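Group report, second draft, with the changes Kobina asked for in November. The survey form is in the appendix folder and the diary sheets are with Cúc.

# Snacking in shared student houses: what we eat between meals, and why

## How we came to the subject

When our group first sat down to choose a topic, we had three or four rather grand ideas, and I am glad now that we let them go. Quang Đặng wanted to look at school dinners across the whole of Lestdale, and I was very keen on bread. In the end it was Châu Trịnh who pointed out that we had spent most of the meeting passing a bag of crackers back and forth, and that none of us could say whether we had been hungry when we started. So we settled on snacking, and in particular on snacking among people who rent a room in a shared house and have to fit most of their life into it.

Our main question was a simple one: do students in shared houses snack because they are hungry, or because of where they are and who they are with? We also wanted to know what becomes of proper meals when the kitchen is shared, and how much waste comes out of all those little packets.

## What we did

We handed out a two-page survey in Honport and Lestdale, mostly in the houses along the tram route and at the launderette, where people have time to fill in a form. We got 122 forms back. Of these, 70 came from people in shared houses and 51 from people living with family. The last one had no address box ticked at all, so we left it out of the comparison but kept the comments, which were lovely.

After that, Thiện Khổng and Cúc Quan each kept a food diary, writing down what they ate, where they were sitting and how they felt beforehand. Thiện's is very neat. Cúc's is full of arrows and second thoughts, and I must say it taught us more, as she wrote down the things she nearly ate as well.

## Where the snacking happens

We had expected the kitchen to come first, but the bedroom was by far the most common answer from the shared houses. When you think about how these houses are laid out, it makes good sense. Many have lost their sitting room to an extra tenant, the kitchen has two chairs if you are lucky, and so the bed becomes the sofa, the desk and the dining table all in one. People told us they kept food in drawers, in suitcases and on windowsills, partly to save going downstairs and partly so that it would still be there in the morning!
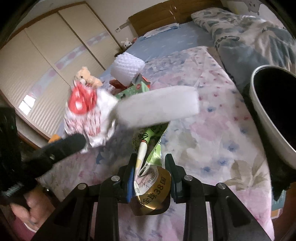
*Packets on a bedspread, including one with a gold rim that reads "全球38国".*

Those living with family gave quite a different picture. They snacked in the kitchen, often while somebody else was cooking, and they were much more likely to be told to stop. Several of them wrote that supper was at a fixed time and that they would "get a look" if they came to it full. I grew up in a house like that myself and had to smile.

## Hunger, boredom and company

Here the diaries were a great help. Thiện found that his afternoon snacks nearly always came before a piece of work he was putting off, and he hardly ever wrote "hungry" next to them. Cúc's came late in the evening, when her housemates got back from their shifts and everyone ended up in one room talking. She wrote that she would have felt rude saying no, and that the food was really a way of asking people to stay a bit longer.

We think this matters. A good deal of the advice we read treats snacking as a private bad habit, to be mended with willpower and a bowl of carrot sticks. For the people we spoke to it was quite often the only thing they ate with anybody else all day, and I would be sorry to see us recommend taking that away.

## The question of waste

Small portions mean a great many wrappers. Kobina Boateng went through the recycling leaflet for Honport with us, and it was harder going than we had hoped. Card and bottles are simple enough, but shiny wrappers and mixed layers of foil and plastic are not collected from the doorstep, and fruit packaging was not mentioned anywhere. Most people in the survey said they put the whole lot in the general bin, and several admitted that it sat in the bedroom for a few days first.
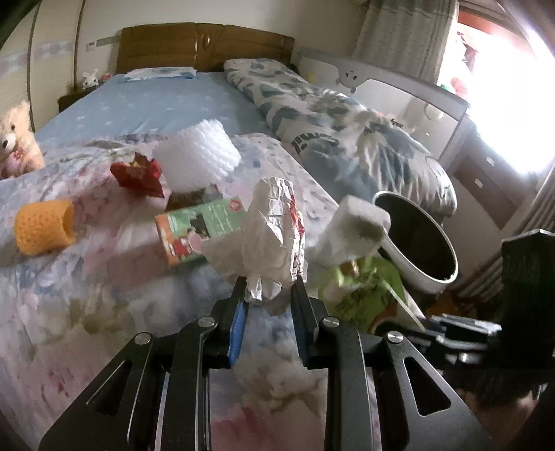 ## What we would suggest

- A shelf or lidded box for each tenant in the kitchen, so that food need not live upstairs.
- One shared supper a week, however plain. Beans on toast would do nicely.
- A clearer recycling leaflet, with a line for wrappers and one for fruit packaging.

## What we would do differently

Our survey asked about "snacks" without saying what we meant, and some people counted a cup of tea while others left out a whole bowl of noodles. We should also have asked about money. Châu raised it early on, we all agreed it was important, and then it somehow never got on to the form. If another group takes this up, the blank diary sheets are there to be used, and Cúc is happy to explain her arrows.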